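Hundstead Carpet Tiles by Skindoteck - Striped Gray

I put these down in our Pliltville showroom and I'm still pleased every time I walk in! You get short, narrow stripes in light gray, mid gray and charcoal, and they come 20 to a box. Turn a tile now and then if you like a patchier look - I do. 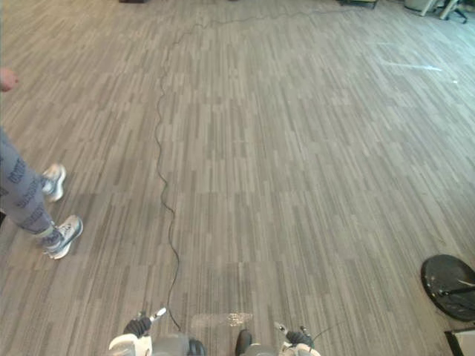 Nishad wrote to us that the charcoal hides coffee drips nicely, but order a spare box, as shades can shift a little between batches. Good tip, and I'd do the same. We keep around 200 boxes in stock. Item no. 1159.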